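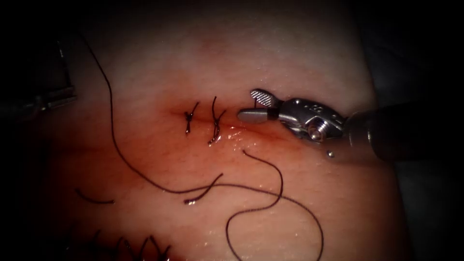

We are collecting demonstrations for a suturing policy (interrupted stitches, two arms, teleoperated) and I need advice on where to cut the recordings. The plan is 100 episodes for a first training run, one stitch per episode. My problem is the start state. With two stitches already tied and a long strand of thread still winding over the tissue, the next stitch begins in clutter that the previous one didn't have. Operators at our Drustuvville bench want to clear the thread before every episode. I suspect that would give us a policy that only works on a clean surface.

Second point: the fixed view and the wrist views disagree about when a stitch is finished. I have been labeling the end at the last frame in which either jaw touches thread. Two labelers using that rule can differ by several seconds on the same episode.

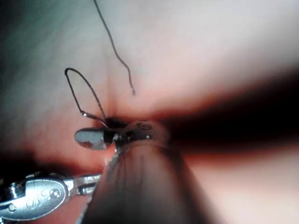
The wrist streams are recorded at the same rate as the fixed one, but each has its own clock. I align them once at the start of a session. Is that enough, or should I align per episode?

Posted by trosari_bench, 28/08/2019

Kristýna Bednárik

Don't clear the thread. Record the start state as it is and store a short tag with it: clean, loose thread, or loose thread across the wound. When you split into training and test sets, check that all three tags appear in both. If one tag is rare, collect more of it on purpose.

For the end label, stop using contact. Jaws brush against thread for reasons unrelated to the stitch. We use two events: knot seated, and tails cut. Each gets its own timestamp, and the episode ends at the second one plus a fixed margin. If the knot can't be seen in any view, the labeler marks the event as "not visible" and does not guess.

Align per episode. Clock drift over a long session is small but it adds up, and a policy trained on shifted wrist views learns to close the jaw late. Any sharp event seen by all cameras will do – we blink the light.

reisinger_fan

just record everything and cut later, disk is cheap. we did 1928 clips that way in September and it was fine

Gunorico

Agree with the first answer on tags, with one addition. Recording everything is fine too, but only if somebody writes down the stitch number at the time. Recovering it from video afterward is slow work.

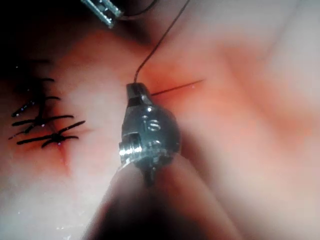 Stitch number matters more than it looks. Position along the closure changes what the wrist camera sees, and a policy can pick up on that and ignore the wound itself. With three knots in a line to the left of the instrument and open tissue to the right, the finished row is a strong cue for where to go next. Cut tails splayed across the tissue are part of that cue as well. If all your episodes run in the same direction, the model has no reason to learn anything else. We reverse direction on every 7th episode and also start some on tissue with no stitches at all.

Also keep the failed ones. Dropped needle, torn edge, slipped knot – put them in a separate folder with the reason in the file header. We left them out of the first set and had to collect them again for the recovery policy.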